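The Long Way Around a Load of Wash

Home & Hearth feature

My grandmother did her laundry in a cellar in Plenine, on a slab of concrete that sloped toward a drain, and she ran that cellar the way other people run a bakery. Whites went first, while the water heater was fresh. Towels went second. Anything with a zipper was zipped, anything with a pocket was turned out over a coffee can, and the coffee can paid for our ice cream in August. I was an adult with a lease before I understood that most people just push everything in together and hope.

I've been thinking about her a good deal this year, because after eleven years of hauling bags down the hill to the coin laundry on Sayce Street, I finally have a washing machine of my own. I won't pretend I was sensible about it. I stood in the little room off the kitchen on the first evening and watched an entire cycle from start to finish, sitting on an upturned bucket with a cup of tea, as happy as I've ever been in front of a television.

Having a machine at home changes the shape of the chore. At the coin laundry it was an expedition (quarters, a book, the good dryer if you got there before 7 a.m.), and you saved up for it until there was nothing left in the drawer but swimwear. At home it turns into something smaller and more frequent, a basket carried down the hall while the kettle is on. I wash less at a time now, and I look at what I'm washing, which I never used to do when it came out of a sack by the armful.

So I've gone back to the cellar rules, or at least the ones I can remember. Look in the drum before you load it, every time, because there's always some straggler clinging to the side from the last wash, and a straggler of the wrong color can ruin a week. Give the drum a little spin with your hand and feel around the top, where a sock likes to hide. And look hard at anything with red in it. Red stripes on a white ground are the worst of all, to my mind, being a garment that is already at war with itself. A piece like that gets cold water and its own company the first few times, however small the load looks going around in there.

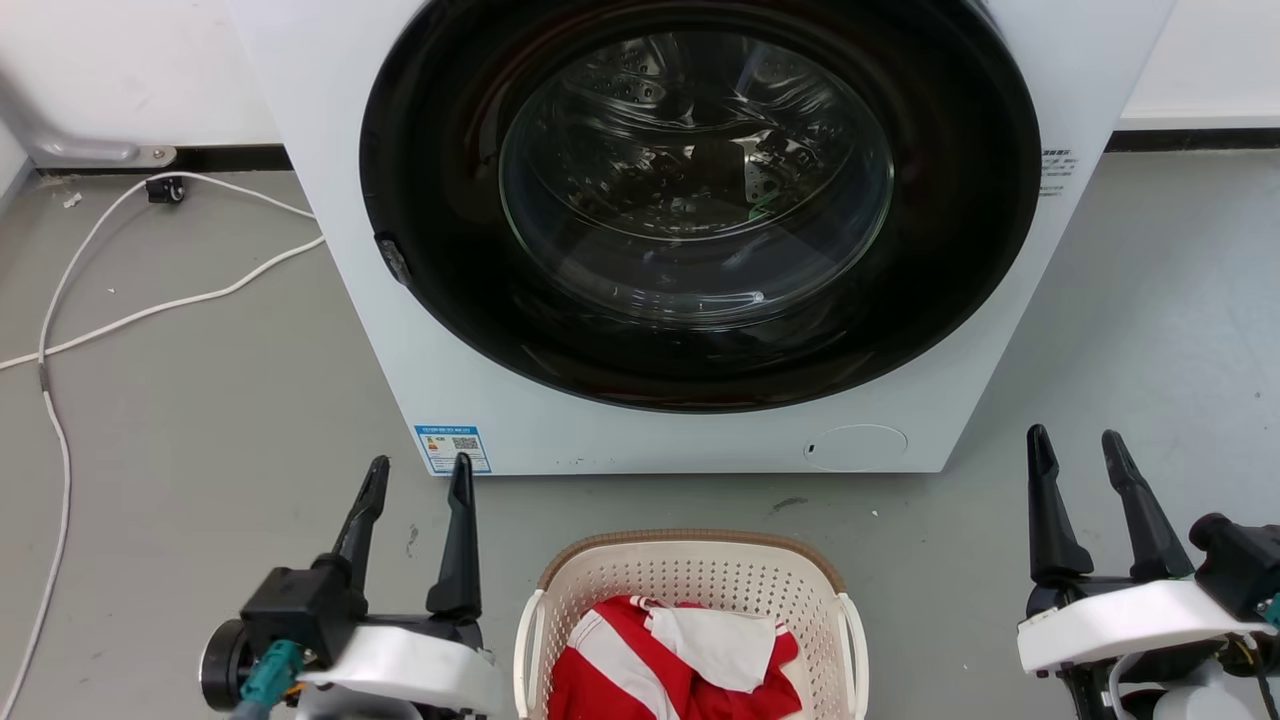 Opinions on this run strong. Lemow wrote to the magazine after my spring column to say that sorting is a superstition left over from bad dyes, that everything in a certain house up north has gone in together on cold since 1998, reds and whites and dog blankets, and that the only casualty in all that time was one pillowcase, which looked better pink anyway. I read the letter twice and admired it very much. I am still not putting a white cloth in with a red stripe.

Where Lemow and I do agree is on baskets. A good basket has holes in the sides, so whatever is waiting can breathe, and handles you can get your whole hand through. I have owned the tall wicker kind with the lid, and it was lovely to look at, and it snagged two sweaters and smelled like a pond by June. A plain plastic one can be rinsed in the bathtub. It can also sit on the floor right under the door of a front loader, so that things fall into it when you pull, and you aren't dripping your way across the room with an armful of sheets.

Then there is the filter, which I came to late. Plenty of front loaders have one behind a little cover down low, and my grandmother, who had a top loader and a mangle, would have been appalled at how long I left mine. Check your manual first, switch the machine off and let the water cool, put down a shallow tray and an old towel, and go slowly. Out of mine came a hairpin, a button I had mourned since winter, and a quantity of gray felt I would prefer not to discuss. I do it once a month now, on the same evening I wipe out the rubber seal, and then I leave the door ajar overnight to let the drum air out.

The coffee can sits on the shelf over the sink. It has sixty-three cents in it and a ticket stub from the Nikunik ferry, which went through a warm wash in a shirt pocket and can still be read on one side.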